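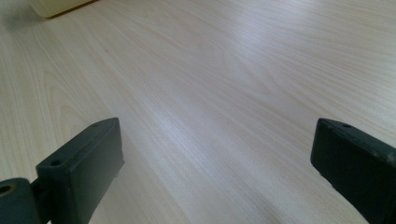 I've been selling the Pitard bench gripper out of our Trirnura shop since May, and the question I get most is whether it'll put people out of a job. Fair enough! On my own packing line it took over the pick-and-place, and the crew moved to checking and finishing (less reaching, fewer sore wrists). The two dark fingers have flat inner faces, so there's a nice broad bit of surface to grab with, and they pick up a few scuffs along the edges with use, no drama.

Gülizar Işık runs our afternoon shift and was dead against it at first. Now she sets up the jobs herself and has trained 8 of her mates on it. Her one gripe is glare off a shiny benchtop, so have a play with your lighting before you bolt anything down.

What you get: the gripper, a spare pair of fingers, a Josta controller and a 12 month warranty. Colour is dark only, sorry. It'll lift 600 grams. Programs save to the controller, up to 36 of them.

The Kırmızıgül soft finger pads are sold separately. Give me a bell if you're not sure which ones you're after.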